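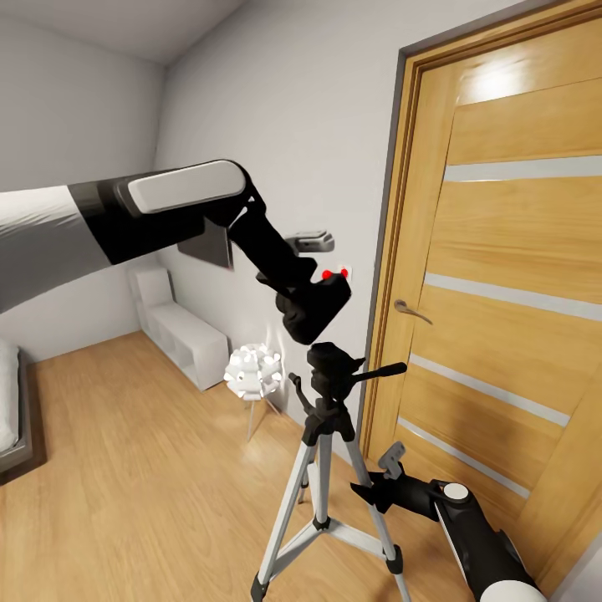

Leveling a Tripod with a Pan Head on a Plank Floor

Plank floors are rarely flat. A tripod set down across several boards can lean enough to tilt the horizon in a slow pan. The procedure below applies to most three-leg tripods with a pan handle. Allow 13 minutes the first time.

What you need

A short spirit level
Three rubber feet or thin felt pads
A strip of masking tape

1. Choose the position. Stand the tripod at least 600 mm from the nearest wall so the pan handle can swing through its full arc.

2. Open the legs to the stops. Point one leg toward the subject. The other two then share the load on the operator's side.

3. Fit the feet. Spikes mark oak and should be retracted or covered. Zundport pads fit most 17 mm feet – check the inside diameter before ordering.

4. Set the leg height. Extend the thickest sections first and leave the center column down. Each lock should be closed by hand only.

5. Level the base. Place the spirit level across two legs at the collar and adjust the lower one. Turn the level 90 degrees and adjust the third leg. Repeat until neither reading changes.

6. Level the head. Loosen the tilt lock, center the bubble, and tighten the lock again. Heads with a Brudden-type half ball have a separate knob under the base for this.

7. Test the pan. Swing the handle slowly from one end to the other, watching the bubble. If it drifts at one end only, go back to step 5.

8. Mark the floor. Put a short piece of tape beside each foot. Remove it within a few days, as older adhesive can lift the finish.

Maximum load

Add the weights of the camera, lens and plate, and compare the total with the rating of the head, then with that of the legs. Use the lower rating.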